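Boletim Skondo -- 22 de fevereiro de 2018

Arrumação: o carrinho de gavetas da sala Ustimska

A sala Ustimska passou a ter um carrinho de gavetas para o material miúdo. Até agora esse material estava dividido entre as prateleiras do corredor e as caixas de cartão junto à porta. Seguem as regras de utilização e a lista do que vai para cada gaveta.
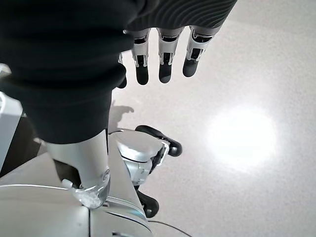
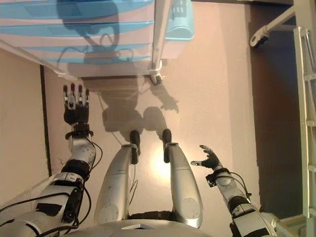
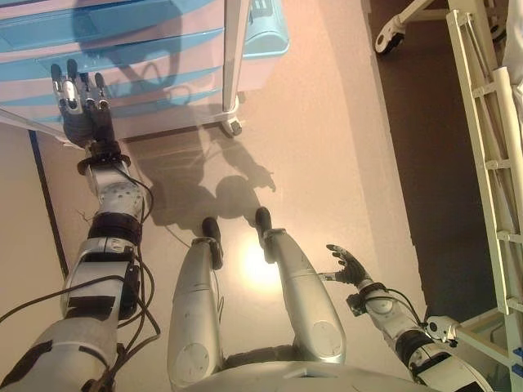
O material miúdo é o que mais se perde no Skondo e o que mais vezes se compra em duplicado. Na última encomenda à Rácz vieram sacos de abraçadeiras que já tínhamos, guardados noutro sítio e sem etiqueta. Juntar tudo num só móvel pareceu a solução mais simples. O carrinho é de plástico, branco e azul-claro, com as gavetas empilhadas e puxadores arredondados, e tem em cima um tabuleiro azul-claro que fica reservado às coisas por arrumar. Quem encontrar uma peça solta na sala e não souber onde pertence deixa-a nesse tabuleiro, e não dentro de uma gaveta ao acaso. O tabuleiro é esvaziado no fim de cada semana.

O conteúdo foi distribuído por frequência de uso. O que se usa todos os dias ficou à altura da mão e o que é pesado ficou em baixo. A ordem, de cima para baixo, é a seguinte.

Primeiro vem o material de escrita e marcação: lápis, marcadores de ponta fina, fita de papel, giz de alfaiate e as duas réguas metálicas pequenas. Os marcadores permanentes continuam na caixa do corredor e não passam para o carrinho.

Segue-se tudo o que serve para prender. Abraçadeiras, molas, clipes grandes, elásticos e velcro em rolo. As abraçadeiras estão separadas por comprimento, em sacos com fecho, e cada saco leva 100 unidades. Quando se abre um saco novo, o anterior deve estar vazio -- havia três sacos do mesmo tamanho abertos ao mesmo tempo quando se fez a triagem.

Depois, parafusos, porcas e anilhas. Esta parte deu mais trabalho do que todas as outras juntas. O fundo de stock vinha de frascos antigos, com medidas misturadas, e a separação ocupou duas tardes. Ficaram guardadas mais de 3000 peças em divisórias, e o que estava torto ou com a rosca estragada foi para a sucata. As medidas que quase não se usam foram postas num saco à parte, ao fundo, com a indicação «diversos». Não é para acrescentar nada a esse saco.

Na parte de baixo ficam os panos, as luvas de trabalho e as fitas adesivas largas, e ainda os pesos pequenos e os grampos de aperto. Os grampos maiores voltam para a parede, onde sempre estiveram.

Etiquetas

As etiquetas foram feitas com o programa Grokby, com o mesmo tipo de letra das prateleiras do corredor. Cada uma tem o nome do material e um número de referência, que corresponde ao da folha de inventário. A folha vai neste momento até à referência 512. Se for preciso criar uma gaveta ou uma divisória nova, o número seguinte é o da folha e não o do móvel, mesmo que a sequência fique com saltos.

Pedimos que não se escreva à mão por cima das etiquetas. Se o conteúdo mudar, retira-se a etiqueta velha com álcool e imprime-se outra. A impressora está no armário da entrada, prateleira do meio, e os rolos estão na caixa ao lado. Os rolos brancos são para o interior das divisórias e os amarelos só para produtos de limpeza, que não entram no carrinho.

Onde fica e como se desloca

O carrinho tem rodízios e pode andar pela sala. O lugar dele, quando não está a ser usado, é junto à parede do fundo, com as gavetas viradas para dentro. Durante o dia pode ficar ao pé da bancada onde fizer mais falta. Para o deslocar:

-- fechar todas as gavetas antes de empurrar;
-- retirar do tabuleiro de cima tudo o que seja comprido ou possa rolar;
-- empurrar pelo corpo do móvel e nunca puxar pelas gavetas;
-- levantar ligeiramente na soleira da porta, se tiver mesmo de sair da sala.

Quanto a este último ponto, preferimos que não saia. O móvel que havia antes perdeu um rodízio na soleira e acabou encostado a uma parede, calçado com um bocado de madeira, até setembro. Para levar material para o pátio ou para a sala grande há dois cestos com pega debaixo da bancada.

Também não convém encher demasiado as gavetas. O plástico cede com o peso e as calhas começam a prender. Se uma gaveta não corre bem, o primeiro passo é tirar metade do conteúdo e experimentar outra vez. Forçar só serve para partir o puxador, e a Rácz não vende puxadores à parte para este modelo.

Limpeza

Pano húmido e um pouco de detergente neutro, por fora e por dentro. As gavetas saem por completo: puxa-se até ao batente, levanta-se a frente e a gaveta solta-se. O pó de madeira acumula-se nos cantos das divisórias e sai melhor com o pincel largo do que com o aspirador, que já levou anilhas. Solventes e esfregões ficam de fora, incluindo para os restos de cola. A cola tira-se com água quente e a espátula de plástico.

Nos rodízios é preciso ver se há linhas ou cabelos enrolados. Isto faz-se com o carrinho vazio e deitado de lado sobre um cobertor.

O que falta

Falta arrumar o material elétrico. Fichas, terminais e pontas de cabo continuam em caixas de cartão, e ainda não está decidido se vão para o carrinho ou para um móvel próprio. A nossa inclinação é para o móvel próprio -- as pontas de cabo ocupam muito e desarrumam-se depressa. Quem tiver em casa caixas de plástico com tampa, transparentes, até ao tamanho de uma caixa de sapatos, pode deixá-las na entrada com a indicação «Ustimska».

Faltam também divisórias para a gaveta do material de escrita. As que lá estão foram cortadas de cartão grosso e servem por agora. As definitivas vêm com a próxima encomenda.

A folha de inventário atualizada está afixada na porta da sala, do lado de dentro. As correções podem ser feitas a lápis na própria folha e são passadas a limpo antes do próximo boletim.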